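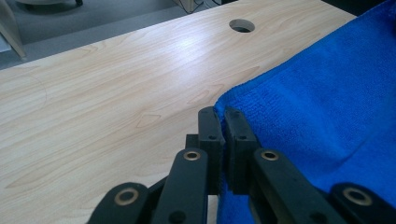

Sibel Karabulut asked last term why a whole session goes to wiping down a desk, when most people manage it with a sleeve. The question is fair, and these notes try to answer it before we get to the practical part.

Unit 3. Desk surfaces in shared offices

Reading for this unit: the Domora handbook, section on furniture finishes. Skip the part on leather.

Know the surface first

Most desks you will clean in an office are laminate. The wood grain on a laminate top is a printed pattern under a clear wear layer. It does not need oil, wax or furniture polish, and polish leaves a film that catches dust and shows every wrist mark. Students who learned on solid wood at home often reach for the polish anyway. Please leave it on the cart.

The wear layer is hard but thin. Grit dragged across it under a dry cloth leaves fine curved lines, because an arm moves in arcs. These marks are easiest to see on a pale top when you stand low and look toward the light. Cleaning will not take them out. Write them on the room sheet before you start, so that they are not put down to you later.

Glare is the other thing to watch. Under a ceiling light or a window, one patch of the desk will look white and clean whatever is on it. Move your head and check that patch from a second position.

The cloth

We use microfiber throughout the course. Blue is for desks and tables, red is for washrooms, and the two are never washed together. A short-pile towel picks up dust well and holds a lot of water, so wring it harder than you think you need to. It should feel damp and leave no beads behind it.

Fold the towel in half and in half again. That gives you eight clean faces, counting both sides as you refold. Change face when the one you are using looks gray.

Wash warm, no fabric softener. Softener coats the fibers and they stop picking anything up. Drying on high heat does the same kind of damage.

Order of work

Move loose items to one side. Papers stay in the order you found them.
Dust dry with a light hand, far edge first, working toward yourself.
Wipe damp in straight overlapping passes, along the length of the desk.
Do the front edge last, where forearms rest. It is usually the dirtiest part.
Dry with a second towel if the top still shows streaks.

Cable holes

The round hole near the back of the desk has a rim that collects crumbs and lint. Run a folded corner of the cloth around it by hand. Do not spray near it - anything that goes down the hole lands on whatever is below, and that is often a power strip or a heap of cables. Spray goes on the cloth, away from the desk.

Cables on the floor are left where they are. Vacuum up to them and stop. If they lie across a walkway, report it to the room contact.

Practical

We meet in room 428. Bring two blue towels and the room sheet. Leif Tveit will have the diluted Natside cleaner ready in labeled bottles, so there is no mixing to do in class. Each pair takes one desk, and you swap desks halfway through to check each other's work.

The written part is one page on a surface of your own choice - what it is made of, what has marked it, and how you would clean it. Hand it in by the end of April.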